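Subject: Re: [finishes] Hardwax oil over old shellac, adhesion
Date: November 18, 2024

Zuzanna Czarnecka wrote:

> I have a pale tabletop which was sealed with blonde shellac
> and then waxed. I would like to change to hardwax oil. Brulard
> say their oil can go over "sound existing finishes". Has anyone
> tested this over shellac? I would rather not sand to bare wood,
> as the veneer on the leaf is thin.

I would not rely on that sentence. The oil cures by reaction with air, and it needs open pores to key into. Shellac closes them. What you get is a film sitting on a film, and it tends to lift first at the edges and wherever a hot cup has stood.

I ran offcuts in October with Brulard and with Wuvell, each over bare wood and over a two-coat shellac seal. All were left for 26 days at 19 degrees, then scored and pulled with tape. Over bare wood neither oil lost anything at the score. Over shellac both came away in flakes, Wuvell slightly less so. Wax residue under the oil was worse again: it stayed soft and could be marked with a fingernail.

For the veneered leaf, take the wax off with white spirit (two passes, clean cloth each time), then the shellac with meths and a grey pad. Work with the grain. Do not flood it, as old glue lines dislike alcohol. No sanding is needed until the surface is dull all over, and then only by hand.

Check for leftover film under a low light from one side. 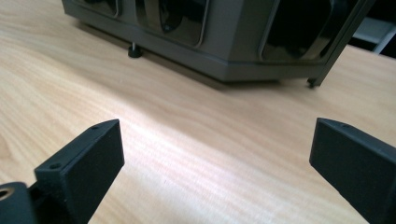
Glare across pale wood. The grain is hard to read in the bright patch.

Strong reflection alone does not prove that film is present, so move the lamp before deciding. A drop of water is a better test: on stripped wood it darkens the spot within a minute or so, on shellac it beads and stays clear. 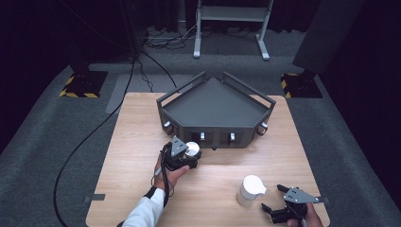 As to grit, Kurek's data sheet says to stop at 150 and I agree for their product. I have taken test pieces up to 2000 out of curiosity and the oil hardly went in at all.

If you would sooner keep the shellac, keep it and rewax. The Ukeck paste is fine for that.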